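I got to Seren Ellis's place a little after 11 in the morning, and she already had the kettle on – the real one, she pointed out, because there are at least a few pretend ones in the house.

Seren runs the Manderden toy library out of her front two rooms, and play kitchens are her thing. She lends out 300 sets a year, to families and daycares all over Skimar, and she has opinions on every piece.

"People think kids want the big plastic stove," she told me. "They don't care about the stove! Give them a tabletop and a pile of stuff and they'll open a restaurant."

So what goes in the pile? She laughed and said she could talk about that until September.

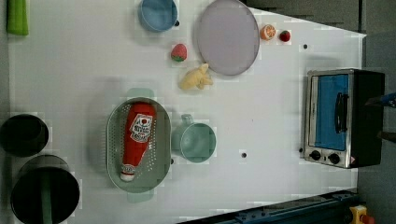
"I like a mix of food and things to put the food in," she said. "A strawberry by itself is fine for a minute. A strawberry and a colander, now you've got a job to do." She's also a big believer in ketchup. It goes on everything, apparently, including fruit, and once on her sleeve (pretend ketchup, but she was still asked to go change).

I wondered if she worried about colors matching. She does, a little. Her first sets were all loud reds and yellows from a shop called Dendell, and lately she's gone for softer dishes – pale greens, light blue, lavender – and left the bright stuff to the food.

"The orange looks more like an orange next to a quiet plate," she said. "My sister says I'm overthinking it. She's probably right."

Washing is the dull part. Everything that comes back gets a soak and a night on a towel before it goes out again. She'd just finished a bag from the Fedoruk daycare, 76 pieces, and one mug had come home full of sand.

"I'd rather have the sand," she said, and went to pour the tea.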